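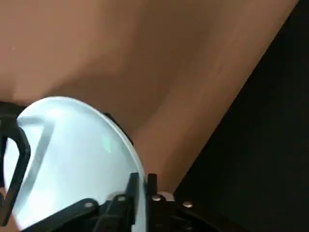 Lorudell opens its tableware lending room in September

White dishes, and plenty of them, are coming to the old Ditex building next month. The Lorudell kitchen library has confirmed that its new tableware lending room will open to the public in September, with 2471 pieces ready to go out on the first morning. Anyone with a Lorudell card can borrow plates, bowls, platters, pitchers and cups for a party, a wedding, a school supper or just a big family meal, and bring them back within the week.

It is the largest thing the library has tried so far, and it's a lovely idea. The pan and cake tin shelves have been running out of the side room on Damis Street for years, and people kept asking for the same thing: something to serve the food in once it was cooked. Until now the answer was a single cupboard of mixed plates that rarely stayed in the cupboard for long. Last spring's block party season emptied it completely, and the waiting list for plates ended up longer than the one for the big stockpots (which, if you've ever tried to get a stockpot here in November, is saying something!).

The new room takes up the ground floor on the canal side, where Ditex used to keep its fabric samples. The wide shelves are staying. They were built deep enough for rolls of cloth, and they turn out to suit a stack of platters very well. The old cutting counter has been sanded and oiled and will be used for checking sets in and out. There's a ramp from the parking lot now, and the double doors are wide enough to get a loaded cart through without the sideways shuffle everyone has learned to do on Damis Street.

Most of the collection is plain white. That was the one thing borrowers agreed on in the spring survey, which drew 617 replies. White goes with every tablecloth, it mixes happily with whatever people already own, and a missing bowl can be replaced without hunting for a pattern. Shallow bowls came out as the clear favorite. People want them for pasta, for salad, for stew, for curry and rice, and for passing bread down a long table, so the library has bought far more of those than flat dinner plates. Expect to see them everywhere by Thanksgiving.

There will be color too, for those who want it. A smaller set of blue and yellow pieces came from the Lumbantobing restaurant when it moved to its new place by the station, and they're wonderful: heavy, cheerful, a bit scuffed on the bottom and ready for many more dinners. The Lumbantobing set will be lent out as a whole, packed in its own crates, and seats a good crowd. Requests for it are already coming in for the holidays, so anyone with a December date in mind should ask early.

Borrowing works the same way as it does for pans. Sets can be reserved at the counter or by phone up to two months ahead, and smaller amounts can be picked up without a reservation whenever they're on the shelf. There is no rental charge. A refundable deposit applies to anything over 200 pieces, mainly so that the very large weddings and the very small suppers can both be looked after. Chips happen, and the library isn't going to chase anyone over one bowl. A jar on the counter will take whatever people feel like giving toward replacements.

The packing has had a lot of thought put into it. Every stack will go out in a lidded crate with felt circles between the pieces, and the crates have been kept small on purpose so that one person can lift one without groaning. Dishes should come back rinsed and dry. They don't need to be spotless, as everything goes through the new dishwasher before it returns to the shelf, but dried-on gravy is nobody's friend. Please put the felt circles back too. They vanish faster than teaspoons.

Paying for all this took a good while. The spring bake sale and the summer supper on the canal path brought in 4000 dollars between them, which covered the dishwasher and a large part of the bowls. The rest came from the sale of retired cookware and a long run of small gifts, many of them left in envelopes at the Damis Street door. Some donated dishes are still being sorted, and a few odd pieces that don't match anything will be sold from a table in the entrance during opening week. There are some real beauties among them, especially the gravy boats.

The pans, tins and mixers will stay where they are through the fall. If the new room works out, the plan is to bring everything together under one roof in the spring, and to turn the Damis Street space over to evening cooking classes, which have badly needed a home with more than two burners. No decision has been made on that yet, and borrowers will be asked what they think before anything is moved.

Opening morning starts at 9 a.m. with coffee and rolls, served, of course, on the new dishes. There will be soup from noon, in the shallow bowls, and it would be a great help if people stayed to try them out properly. Kids can decorate paper plates at the counter, and there will be a short session at 2 p.m. on how to stack, pack and carry a dinner service up a flight of stairs, led by people who have carried a great many of them. New cards can be made on the spot; bring something with your address on it.

After opening week the room will keep the same hours as Damis Street, with one late evening for people who work days. Donations of plain white bowls, dishes and serving platters are welcome at either door. Please, no more mugs for now. The mug shelf is full, the shelf under the mug shelf is full, and there is a box of them behind the boiler.

Contact: Lorudell front counter, Damis Street | © Lorudell Kitchen Library | Back to top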